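Subject: Re: [sim-users] Namley kitchen and cabinet pack, worth the licence?
From: Ionuț Pascu

Breathnach wrote:
> Has anyone tried the Namley scene pack? They say up to 200 cabinets. Is the wood grey everywhere?

Hello all,

We have had the trial licence at Flarnham from February. The handles are modelled well, and round knobs are the hard case for our two-finger gripper.

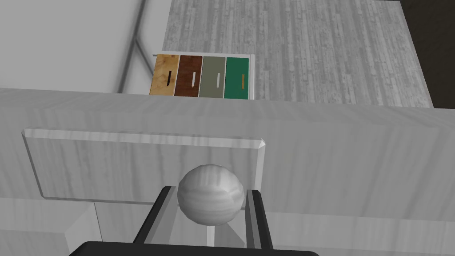
Wrist view in the simulator, fingers on either side of the drawer knob.

The colour is not grey everywhere, see the small chest behind. The grain repeats too much for my taste. My ticket about it is 2158, still open.

Regards,
Ionuț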